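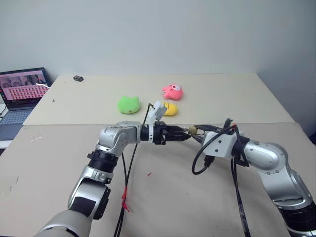
About the Drindunen Handling Laboratory

The Drindunen Handling Laboratory studies how two robot arms can work together on small, soft and irregular objects. The laboratory was founded by the Condberg Technical School, which continues to provide its rooms and its workshop. Our main program, Graltance, concerns the handover: the moment at which one gripper passes an object to another.

Our safety record and the March fault

The laboratory publishes its faults as well as its results. In March, during a series of 100 handovers, the left arm failed to release on command and the right arm continued to pull. The force limit did not stop the motion for 3 seconds. An operator pressed the emergency stop. There were no injuries, but a wrist joint was damaged and the Graltance program was suspended.

An internal review traced the fault to a cable that had worked partly out of its connector at the wrist. The release signal was lost, and the control software, Zacharias, treated the missing signal as a completed release. The review also found that the inspection schedule in use at the time did not include the wrist connectors.

Work resumed under revised rules. Zacharias now stops both arms whenever a gripper signal is missing. Wrist connectors are inspected before each session, and 2 trained operators must be present whenever both arms are powered. Every handover series begins at reduced speed.
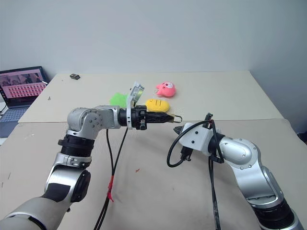 Condberg Technical School replied to the published report that the software change was welcome but overdue, and asked that a missing signal be treated as a fault in every program the laboratory runs. The laboratory accepted this request. The change has been made in 90 percent of our control programs, and those still awaiting it may not be used with powered arms.

Copies of the full fault report are available from the laboratory office on written request.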